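Can a machine tidy up small stuff yet, or is it still all demos?

Posted in Home & Workshop Tech
Asked by brackenhill_dad

We have a robot vacuum and I love the thing, but it only works if somebody picks up the floor first. At our house that somebody is me. Toys, brushes, jar lids, pens, the odd sock. I also run a small repair bench out of the garage and it's the same story there, where most of my evening goes to putting things back where they belong before I can start on anything.

I keep seeing clips of two-armed robots folding shirts and loading dishwashers. Are any of these close to doing the boring part, meaning pick up a random object, figure out what it is, put it in the right bin? I don't need it fast. If it took all night while we slept I'd be thrilled. I'm also curious whether the shop-floor versions are any further along, because I could maybe justify one of those for the garage and borrow it for the living room, ha.

Budget is "talk me into it."

3 replies

Jimness
Member, 144 posts

No. Save your money and get bins with lids. My brother-in-law bought one of those window cleaning gadgets and it fell off the window.

Cheuk-hei Yuen
Member, 197 posts

Great question, and I'm going to be much more cheerful than the reply above, because I think this is the most fun this field has ever been!

I help out at a small shop called Lemieux where we pack replacement parts, and for the last couple of years I've followed the two-armed machines pretty closely (and pestered anyone who would let me stand next to one). So here's where I think things are as of November 18, 2023.

Shop floor first. If the job is one part, in one spot, in one orientation, a machine can do it all day and has been able to for decades. Our labeling arm is like that. It's been boring since the week it went in, and I mean that as a compliment. What's newer is picking from a jumble, and that's come a long way. The cell we have now lifts mixed parts out of a tote with a suction cup. On our last good run it dropped 59 out of 1,000 picks, nearly all of them floppy bags or anything with holes in it. Suction hates holes.

Home is harder, and tidying might be the hardest chore of the lot. Think about what's on your floor at any moment. A brush wants to be held by the handle. A toy with feathers gets crushed if you squeeze it from the top. A round jar rolls away if you nudge it. Long thin things are a puzzle all their own, as you can grab one end and have the other swing around and knock over everything you've already lined up. You and I deal with all that without thinking, and each one is a separate headache for a machine.

Hands with fingers help here, and I get excited every time I watch a pair of them at work. With two hands you can steady one end of something while you get a proper hold on the other. You can pass an object across so it ends up facing the right way. A single arm with a pincer has to put the thing down, think, and come at it again. The catch is that fingers mean more motors and more cables, and more places for dust and cat hair to get into.

The other half of your question, knowing what goes where, is further along than I expected. Cameras plus the newer software are pretty good at telling a toy brick from a jar. Where it falls apart is house rules. Your kid's green block might live in the castle box and not the block box, and there's no way to see that by looking at it. You'd have to teach it, and the teaching right now is slow. A person guides the arms through the same pickup over and over, then you move everything a few inches and do it again.

My guess for what you can use at home soonest is a slow arm that works over one table or one bench. Everything gets dumped there at the end of the day and it sorts what it can into trays. Whatever it's unsure of gets left in the middle for you. I would be delighted with that! I'd put it in the garage before the living room: the light stays the same, there's no toddler, and you already know where your tools go.

In the meantime, some things that cost next to nothing and will make you more robot-ready whenever the day comes: use open trays in place of deep boxes, keep one kind of thing per tray, and pick a table surface in a plain color so small items stand out. I did all this at home in October and even with no robot it cut my own cleanup down a lot.

Jornell
Member

Agree with most of the long answer. Two things to add from the maintenance side.

Ask about stopping. Anything strong enough to lift a full toolbox is strong enough to hurt somebody, and "runs all night while we sleep" is the part I'd worry about with kids in the house. I wouldn't run any arm unattended outside a guard.

Also ask what happens when it drops something. The one we trialed at Zaremo would carry on with an empty hand and very carefully place nothing in the bin. It was kind of sweet to watch but you can't leave it alone like that.

brackenhill_dad
Original poster

Thanks, this is super helpful, trays are going up this weekend. @Cheuk-hei Yuen when you say long thin things are a puzzle, do you mean even something light, like a plastic handle? I would've put that at the easy end.

Cheuk-hei Yuen

Yes, even a light one!
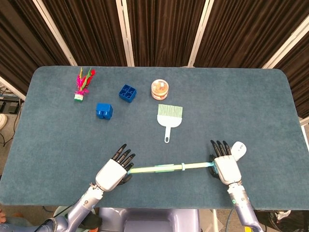

Weight hardly comes into it. The trouble is getting fingertips under something that lies nearly flat on the table, and then keeping it level on the way up. Try it yourself with a pencil and thick gloves on and you'll see what I mean. Let me know how the trays work out, and if you ever do set up an arm over that bench, please post about it, I'd read every word.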